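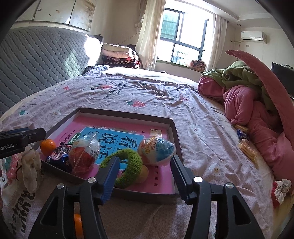
Mandarin and toy egg in the tray, strawberry print on the sheet.

So I finished the Stivham books again over the long weekend in May, and I have been meaning to write something about them ever since, and now it's August 2026 and the pile is still next to my chair because I can't bring myself to put it back on the shelf. You know how it goes.

If you have never read them, the short version is that Stivham is a walled city on a salt marsh, Andcombe is the richer city up the river, and the two have been at war for so long that people on both sides have forgotten what the first fight was over. There are magic lamps and a drowned cathedral and a great many boats. I first read them in high school in the fat Barnstead paperbacks with the terrible glue, and my copy of book two comes apart at page 116 every single time I open it. I've held it together with a rubber band for years now.

What I want to talk about is the Harbor Marshal. She never gets a proper name in the books, only the title, and she is second in command of the Andcombe fleet. When I was fifteen I thought she was just the mean one. She burns the grain boats, she locks the lamp keepers in the tower, she has that awful speech on the bridge. I remember skipping ahead whenever a chapter started with her so I could get back to the ferry twins, who were my favorites (they still are, a little, even though one of them whines all the way through book three).

This time I read every word of her chapters, and oh, she is so much better than I gave her credit for! She's the only person in the whole war who keeps proper lists. She knows how much rope there is. She knows which captains can't swim. There's a small scene in the middle of book two where the Admiral is giving a grand toast and she is at the far end of the table quietly working out how many blankets they are short – the number is 201, and it comes back later, on the night of the flood, in a way that made me put the book down and go make tea.

I had completely forgotten that. I think I must have read straight past it as a kid.

Now, I know a lot of fans feel that her change of heart in the last book comes too fast, and I used to agree. She spends two and a half books doing dreadful things and then she opens the river gate for the Stivham children, all in one night. But go back and look at the blankets, and the swimming, and the bit with the lamp keeper's dog. She was counting people the whole time. I don't think she ever changes sides, really. She never says sorry to anyone, and she never sets foot in Stivham afterward, and I would have been disappointed if she had.

I do still have complaints. The bridge speech is far too long. The map in the front has the marsh on the wrong side of the river, which bothered me then and bothers me now. And I will never understand why the Admiral gets a whole epilogue when all the Marshal gets is roughly two lines about a house with a blue door.

A kind reader wrote to me in the spring to ask about the audio version, the Kowalczyk one. I've listened to the first few hours while doing dishes and I like it a good deal, though the narrator gives the Marshal a sort of hiss that I could live without. She should sound tired, to my ear. Tired and very polite. The ferry twins are lovely, though, and the storm chapter had me standing at the sink with the water running long after the plates were clean.

I may write up book three separately, once I have found the rest of my notes. I'm fairly sure they're tucked inside a cookbook. If you have thoughts on the lamp keeper's dog, please leave them in the comments, I would love to read them.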